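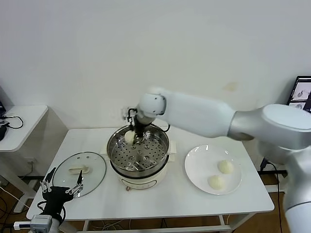
How do you keep steamed buns from sticking to a metal tray with holes in it? Cut a square of parchment for each bun, or rub a very thin film of oil over the tray before it goes in the pot, and leave room between the buns so they can swell.

Print this thread | E-mail this thread

Posted in May by Marloes Martens
Board: Small Kitchens > Steaming

OK so that's the short version, and I wanted to put it first for everyone who keeps asking me in messages. Now the long version, because I have become completely taken with this and my family is tired of hearing it!

I make a plain dough, no filling, just flour, milk, yeast and a spoonful of sugar. I've been using an electric steamer pot for it since the winter and I love the thing. It sits on a table by itself, I don't have to give up a burner, and the tray lifts out for washing. I start with 265 grams of flour, which makes a small batch, and I weigh every piece of dough so they all finish together. The first few times I went by eye and got one giant and a bunch of babies.

Two things made the biggest difference for me. I let the shaped buns rest until they feel light when you pick them up, and when the time is up I turn off the heat and wait 4 minutes before I touch the lid. Then the buns go straight onto a plate, never left sitting in the tray, or the bottoms go gummy.

What does everybody else do? I want to hear all of it.

---

keswood_pete wrote:

Parchment every time. Oil works on the first batch, but by the second one it has all gone down the holes and you're scraping. I've been through a whole roll this spring and have no regrets.

Also yes to the rest at the end! Mine used to come out looking like walnuts.

---

dumplingdot wrote:

I'm going to disagree about the rest. I've made these both ways many times over and if your dough is proofed right you can pull the lid the second the timer goes. People open too early to hide an overproofed dough and then blame the lid. Wrinkles come from the dough – the lid gets blamed for everything.

A cabbage leaf beats parchment, by the way. Try it.

---

Marloes Martens wrote:

Dot, I'm willing to be wrong, but I did a side by side on Monday with the same dough and the ones I rushed did sink a little. It was a warm kitchen though, so maybe I had let them go too long to begin with. I'll try again with a shorter proof.

Cabbage leaf is going on the shopping list!

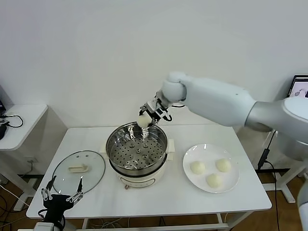

csonka_kitchen wrote:

Has anyone had trouble with water dripping off a glass lid? I get little shiny craters on the tops, and it drives me up the wall. I tied a dish towel around the lid like my grandmother did with her bamboo one, and it helped, but I don't love having cloth that close to a heating element.

---

keswood_pete wrote:

Please don't let the corners hang down. If you do use a towel, knot them up over the handle. What I do now is start lower and give it a few extra minutes. Less of a rolling boil, less water running down the glass.

And tilt the lid AWAY from you and away from the buns when you lift it. I once tipped the whole puddle back onto a perfect batch.

---

dumplingdot wrote:

Agree with Pete on the lower heat. See, it happens.

---

Marloes Martens wrote:

Oh, the puddle! I've done that too. I set my lid down flat on the table with the handle up and then I get a ring of water under it, so a folded towel goes there first. Much nicer use for a towel.

Csonka, how deep is your water? I had the crater problem when I filled mine too high, and it mostly went away when I dropped it an inch.

---

csonka_kitchen wrote:

Right up near the tray, so that could be it. Will try less tonight. Are you all using tongs to get them out? Mine leave dents.

---

Marloes Martens wrote:

Wet fingers if they've cooled a bit, otherwise a thin spatula slid under the paper. Tongs are fine if you barely squeeze – the buns are softer than you think when they're fresh.

Leftovers freeze beautifully too. I had 27 in a bag at one point and was very happy about it. Straight from the freezer into the steamer, no thawing.

---

dumplingdot wrote:

Thaw them in the fridge overnight first. The middles heat more evenly. But I know you won't.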